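Grelo Kitchen Scale
Section 2: Setting up and first use

Indulley, Heltham. Revised Tue 24 May.

Read this section before you use the scale for the first time. Cleaning and storage are in Section 3, and the error messages are listed in full at the back of the guide.

2.1 Unpacking

1. Lift the scale out of the box by its base. Do not lift it by the weighing plate.

2. Take out the card spacer from under the plate. It slides out towards the front. If it catches, lift the plate off first and then remove the card.

3. Peel the clear film from the display.

4. Check that the rubber feet are all in place. A missing foot will make the scale rock, and the reading will not settle.

5. Keep the box and the card spacer. You will need them if the scale has to be posted back to us.

CAUTION: Do not press down on the plate with your hand to see if the scale is working. The sensor under the plate can be bent by a sudden push, and damage of this kind is not covered by the guarantee. 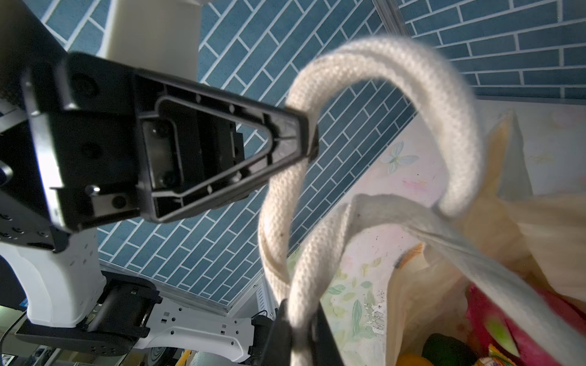

2.2 Fitting the batteries

The scale takes two AA batteries, which are not supplied. Ordinary alkaline batteries are best. Rechargeable ones can be used, but the low battery sign may come on early.

1. Turn the scale over and rest it on a folded tea towel.

2. Push the catch on the battery cover and lift the cover away.

3. Put the batteries in, matching the + and - signs inside the case.

4. Replace the cover and press until it clicks.

5. Turn the scale the right way up. The display will light and go out again. The scale is now ready to be switched on.

NOTE: Change both batteries at the same time. An old battery beside a new one will drain it.

If the display stays blank, take the batteries out, wipe the contacts with a dry cloth and try again. Do not use any kind of cleaning spray in the battery case.

2.3 Choosing a place for the scale

Stand the scale on a hard, level surface. A fixed worktop is the best place. A table with a loose leg, a draining board or a pull-out shelf will all give trouble.

Keep the scale away from the hob, the kettle and any open window. Moving air is enough to shift the reading when you are weighing small amounts such as yeast or ground spices. The same goes for the top of a fridge or washing machine - the shaking carries through to the sensor.

Bags and cloths left beside the scale are a common cause of wrong readings. A strap or a corner of cloth only has to rest on the plate to take some of the weight, and the display gives no warning of it. Clear a little space on every side before you start.

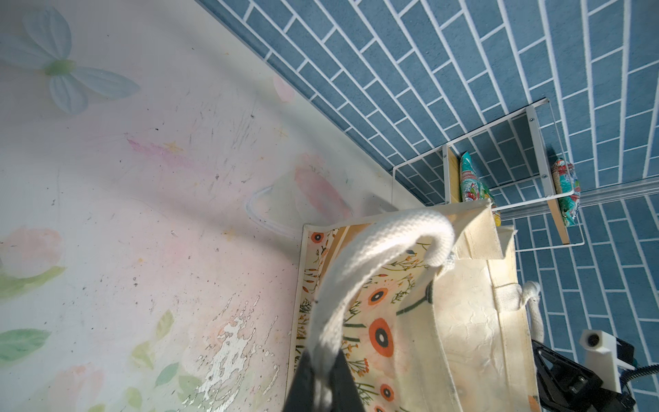 If the scale has come in from a cold room or a car, leave it to reach the warmth of the kitchen before using it. Half an hour is usually enough. Readings taken too soon may creep up or down while nothing on the plate has changed.

2.4 Setting the units

There are two buttons on the front. The left one is marked ON/ZERO and the right one is marked UNIT.

1. Press ON/ZERO. Wait until the display shows 0.

2. Press UNIT. The display moves from grams to pounds and ounces.

3. Press UNIT again to go to millilitres, and again to return to grams.

The scale remembers the last unit used, including after a change of batteries.

NOTE: The millilitre setting is meant for water and milk. Oil is lighter and syrup is heavier, so weigh these in grams if your recipe allows it.

2.5 Weighing loose food

Apples, potatoes, onions and the like will roll off a flat plate, so weigh them in a bowl or basket. Anything will do as long as it stands inside the edge of the plate and does not touch the worktop.

1. Switch the scale on and wait for 0.

2. Place the empty bowl or basket on the plate.

3. Press ON/ZERO. The display goes back to 0.

4. Add the food gently. Do not drop it in.

5. Read the weight once the small circle at the side of the display stops blinking.

To weigh a second food in the same bowl, press ON/ZERO again before adding it. The bowl and everything in it still count towards the most the scale can carry, even though the display shows 0.

If you are weighing a lot of produce for jam or chutney, sort it into separate baskets beforehand. Shallow baskets are easier to lift on and off, and slotted ones let soil and bits of stalk fall through. Shake them over the sink first, not over the scale.

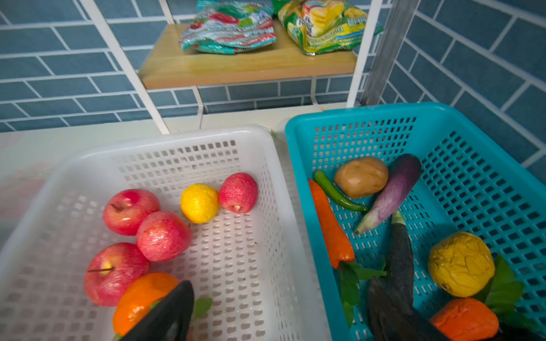
Fig. 3. Fruit in the white basket, vegetables in the teal one.

CAUTION: Wipe the underside of any washed bowl or basket before placing it on the plate. Water that runs under the plate may reach the sensor.

2.6 Checking the reading

Carry out this check when you first set up the scale and again if it has been knocked or moved.

1. Switch the scale on and wait for 0.

2. Place an unopened bag of sugar or flour in the middle of the plate and note the reading.

3. Take the bag off. The display should go back to 0.

4. Put the bag on again, this time nearer to one corner. The reading should be the same, or very close to it.

The reading will be slightly higher than the weight printed on the bag, as the paper is being weighed too. What matters is that the readings agree with each other. If they do not, move the scale to a different part of the worktop and repeat the check.

When the display will not return to 0, hold ON/ZERO for five seconds with nothing on the plate. Let go when the display flashes. This clears the stored zero and sets a new one.

NOTE: Mats and padded table covers can let the feet sink unevenly. If you want to protect the surface, use a thin, flat mat that is larger than the scale, and smooth out any folds before standing the scale on it. Repeat the check after changing the mat.

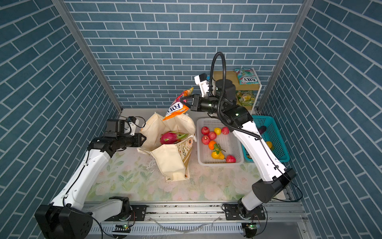

2.7 Switching off

The scale switches itself off after two minutes without use. To switch it off by hand, hold UNIT until the display goes blank.

Take the bowl off before switching off. If the scale is switched on with something already on the plate, it will treat that weight as 0 and show a minus reading when the bowl is lifted away.

Remove the batteries if the scale is going to be put away for a long time. For cleaning the plate and feet, go to Section 3.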